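Sourdough by Post: Your Questions
Everything people ask me about Gristmont starters, feeding, and why your loaf looks like a hubcap

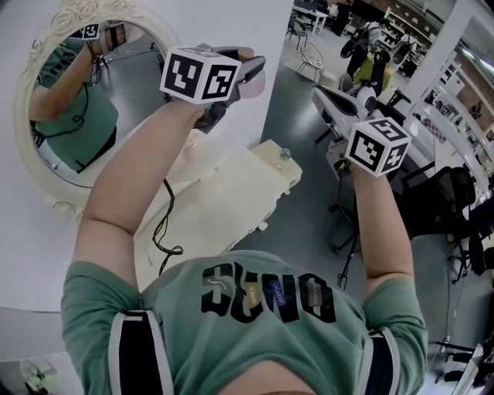

How often do I need to feed my starter?

Once a day if it lives on the bench, once a week if it lives in the fridge. I keep mine in the fridge and feed it on Sunday night, then pull it out the day before I want to bake. In the middle of a Ballarat summer a bench starter might want two feeds a day, so have a sniff – if it smells like nail polish remover, it's hungry.

What do I feed it?

Equal weights of flour and water. I use 100 grams of each when I'm building up for a bake and a lot less when I'm just keeping it ticking over. Any plain unbleached flour will do. I love a spoonful of wholemeal or rye in there too, it really gets things moving!

My starter arrived and it looks dead. Is it?

Almost certainly fine. I send it dried, so what you get is a little packet of beige flakes and not much to look at. Soak the flakes in lukewarm water for a couple of hours, stir in some flour, and give it three or four days of feeding before you worry. If you've gone a full week with no bubbles at all, email me and I'll post another one.

There's grey liquid on top. Do I chuck it?

That's hooch, and it's harmless. Pour it off or stir it back in (I stir it in, I like things sour). Pink or orange streaks are a different story, and so is fuzz. If you see any of that, bin the lot and scrub the jar.

Can I use tap water?

I do. If yours smells strongly of chlorine, leave a jug on the bench overnight. Some councils use chloramine, which hangs around a lot longer, so filtered is the go there.

Why is my loaf so flat?

Nine times out of ten the starter wasn't ready. It should double within a few hours of a feed before you go anywhere near a dough. The next most likely thing is overproofing, especially when it's warm. My own worst effort was last September, when I left a dough out overnight with the heater on and baked what my mate Orhun Altıntaş still calls the doormat. He ate half of it with butter, mind you.

Do I need a Dutch oven?

It helps, but I baked for ages on an upturned tray with a pan of boiling water underneath. Doğukan Yurt wrote in to tell me he uses an old camp oven with a dented lid and gets a better crust than I do. I've seen his loaves and I can't argue.

Where did the name on the rye packet come from?

Değirmenci means miller in Turkish. Orhun suggested it over a cuppa and it stuck. It's the same starter as the white one, just raised on rye, so it's a bit punchier.

What does it cost?

A packet is $39 with postage anywhere in Australia, and it comes with my printed feeding notes. Sorry, I can't send overseas at the moment – I'd have to sort out the customs paperwork and I keep putting it off.

Can I freeze it?

You can, but I prefer drying. Spread it thin on baking paper, let it go brittle, snap it up and keep it in a jar in the cupboard.

How do I get hold of you?

Write to PO Box 1169 or use the contact form. I answer emails after the morning bake, usually with flour on the keyboard.

Page updated Tuesday, April 7, 2026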